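Subject: Re: [coworking-l] Moving the Amutthorpe floor to shared desks

On the shared desk question, we switched in December and kept notes. Short answers follow.

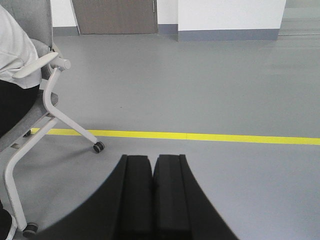 Office chair with a light gray seat and backrest.

> We have 36 members and can't give each one a fixed desk.
> Did anyone lose people over it? And what do you do
> about storage?

We lost 3 members in the first month. Two of them went to Bindiven, where fixed desks are still offered.
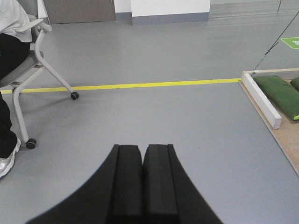 For storage we bought used lockers through Hafþórsson. The total was 551 with delivery. Keys get lost, so order spares with the first batch.

> Does Zitus handle day passes and monthly plans on one
> account?

Yes, but you have to set the plans up separately and then link them. Support took a while to tell us that.

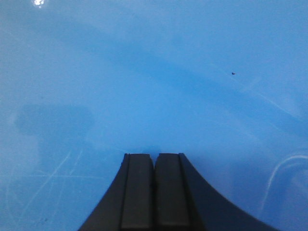 We had 302 bookings in the first full month, most of them made before 9 a.m. the same day.

Things I would settle before you start:

1. Write down the clear-desk rule and the hour it applies. 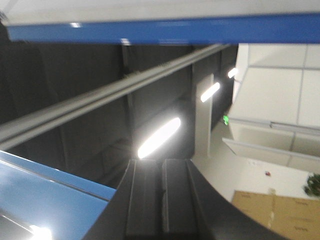
2. Decide who gets the phone room when two bookings clash.

3. Tell members the new price before you move any furniture.

I can send our member notice if you want it.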